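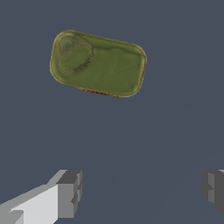 A pull-tab tin in olive green, rendered on slate blue-gray.

WOSTBERG, Monday – We're opening our pantry swap to the whole town this December, and I couldn't be happier to be the one telling you! I've run the Plendanside swap for 3 years now, mostly out of my own garage (sorry, neighbors), and last winter we passed along 2,888 cans, jars and boxes to 527 households.

Bring what you won't eat, take what you will. Soup, beans, fish, that fancy jam your aunt sent – it's all welcome as long as it's sealed and in date. Amach Hardware is lending us 39 folding tables, so there's finally room to browse without bumping elbows.

Doors open at 9 a.m. at the old Sangkhawat warehouse. Entry is free, and please bring your own bags.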